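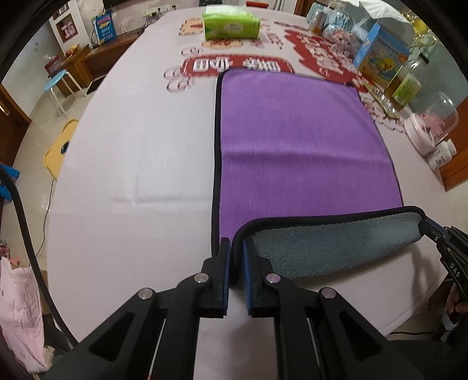

Barnabás Szűcs wrote in to ask if the Vilo pads can be swapped without taking the jaws off, and whether one set holds up for a full month of towel folding. Yes to the first. Second one depends on the cloth, see below.

Rerton Vilo hand-held gripper, pair

Two grippers, one per hand. For recording folding, sorting and wiping tasks at a normal table. No arm needed at this stage.

What it does
- Parallel jaws, blue textured pads. Made for thin edges - towels, napkins, shirt hems.
- Black plastic linkage body, pivot screws reachable from the top.
- Picks up one corner of a microfiber towel and folds it back while the second gripper works the other side. Takes a bit of practice, most people get there in an afternoon.

In the box
Left and right gripper, 2 cables, spare pads, hex key, printed setup sheet. Carry case sold seperately.

Specs
Weight: 200 g per jaw assembly
Charge before first use: overnight
Pad life: some 1,000 folds on microfiber, less on terry
Warranty: 48 months, pads not included

Price
2,866 for the pair. Single units on request, ask for the Arango price list. Shipping from the Grurnden warehouse, orders in before noon go out same day.

Notes
Pads pick up lint. Wipe with a damp cloth, no alcohol. Don't overtighten the pivot screws - quarter turn past snug is plenty. Older cables fit but they are to short for a big round table, order the long one.

Back in stock December. Gray pads discontinued, blue only from now on.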